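Rapport d'étape no 2 au fonds Leckie
Projet Kuta : collecte et réemploi des textiles dans la vallée de Clatdale
Rédaction : Ona Hunt, coordination. Remis le 6 mars 2025
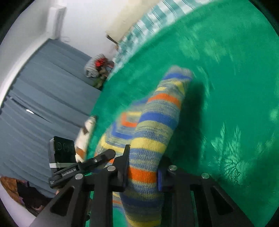
La période couverte va du mois d'août à la fin de l'hiver. Elle correspond à la deuxième tranche de la subvention, celle qui devait nous permettre de passer d'une collecte ponctuelle à un circuit régulier, et d'ouvrir l'atelier de réparation de Kimbridge. L'atelier est ouvert. Le circuit fonctionne sur toute la vallée, sauf dans les hameaux du haut, pour les raisons exposées plus loin.

Collecte

Les bornes sont en place devant les deux écoles, à la salle communale et sur le parking de la gare de Kimbridge. La cinquième, prévue à l'entrée du marché couvert, attend toujours l'autorisation de voirie. Le dossier a été déposé en août, complété une première fois à la demande de la mairie (plan coté, attestation d'assurance), puis une seconde fois. Nous n'avons pas de date de réponse.

Le relevage se fait deux fois par semaine. Nous avions commencé par un seul passage, mais la borne de la gare débordait et les sacs posés au sol prenaient la pluie. Le textile mouillé part au rebut, et il faut ensuite payer son enlèvement. Le second passage a réglé la question à la gare. Il pèse en revanche sur le poste carburant.

Pour les hameaux du haut, la camionnette ne peut pas faire demi-tour au bout de la route dès qu'il y a de la neige. Deux tournées ont été annulées en janvier. Nous proposons de suspendre cette partie du circuit de décembre à mars et de la remplacer par un dépôt à l'épicerie, dont la gérante a donné son accord de principe.

Tri

Le tri reste l'étape la plus longue. Chaque sac est ouvert, vidé sur table et réparti entre vente, réparation, effilochage et rebut. Les vêtements d'enfant partent vite. Les manteaux aussi, jusqu'en février. Le linge de maison s'accumule et nous avons dû louer un box supplémentaire pour le stocker.

La petite maille (chaussettes, gants, bonnets) était jusqu'ici envoyée directement à l'effilochage faute de temps pour reconstituer les paires. Depuis novembre, elle est mise de côté dans des bacs et appariée le mercredi matin par les personnes en parcours d'insertion qui débutent au tri. Le travail s'apprend vite et les lots se vendent bien à la boutique. Les pièces en laine restées seules servent de fourniture à l'atelier, surtout pour les renforts de coude.

Atelier de réparation

L'atelier a ouvert avec trois semaines de retard, le temps de refaire l'installation électrique du local. Les frais ont été pris en charge par le propriétaire, à l'exception du tableau, qui figure dans nos dépenses.

Depuis l'ouverture, 184 personnes ont participé à au moins une séance, et 57 d'entre elles sont revenues. Les séances du soir sont complètes. Celle du début d'après-midi est peu suivie et nous la déplacerons à 17 heures après les vacances de printemps. Les demandes portent d'abord sur les fermetures à glissière, puis sur les ourlets et le reprisage. Nous avions prévu un module sur la teinture, qui n'a pas eu lieu : l'évacuation d'eau du local ne le permet pas en l'état.

Une des deux machines à coudre d'occasion est tombée en panne en décembre et la pièce n'est plus fabriquée. Elle a été remplacée par une machine neuve d'entrée de gamme.

Personnel

Le poste d'encadrement technique a été pourvu en septembre, à mi-temps. Les quatre contrats d'insertion prévus ont été signés. L'une des personnes recrutées nous a quittés en janvier pour un emploi à temps plein dans une blanchisserie, et son remplacement est en cours.

Budget

À ce jour, 90 % de la deuxième tranche sont engagés. Deux postes dépassent les prévisions : le carburant, du fait du second relevage, et la location du box. Le poste communication est sous-consommé, les affiches ayant été imprimées par la commune. Nous demandons l'autorisation de transférer 800 euros de la communication vers le transport. Le montant total de la subvention reste inchangé. Le tableau détaillé et les justificatifs sont joints en annexe.

Calendrier jusqu'à la fin de la convention

Avril : nouvel horaire de l'après-midi, reprise des tournées dans les hameaux du haut.
Mai : vente de linge de maison à la salle communale, pour vider le box et résilier la location.
Juin : bilan avec les écoles et renouvellement de l'accord pour les bornes.
Août : remise du rapport final.

Nous souhaiterions recevoir votre réponse sur le transfert de crédits avant la fin du mois d'avril, afin de régler les factures de carburant du deuxième trimestre sur la bonne ligne.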